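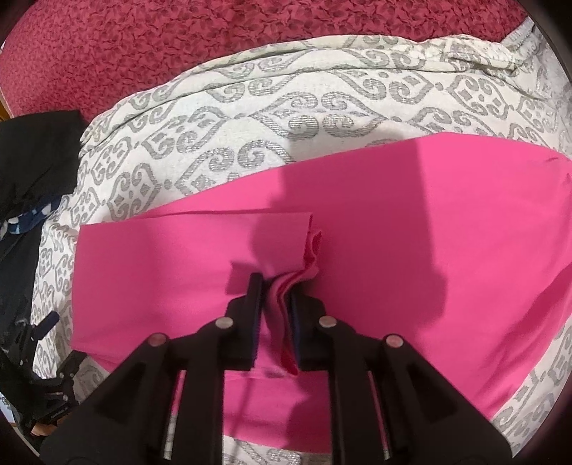

Udholm Textile Care Group – minutes, 4 Apr 2024

Present: Macarena Echeverría (chair), Ott Avotiņš (minutes)

1. Minutes of the last meeting approved without changes.

2. Colorfastness. Avotiņš reported on the wash trial of dyed cottons. Of 121 swatches, 3 bled at 50 degrees and will be repeated with the Drimar detergent.

3. Storage. Salminen quoted for 100 archive boxes – price held until August. Order approved.

4. Labels. Deferred. Echeverría to send draft wording to Rondum.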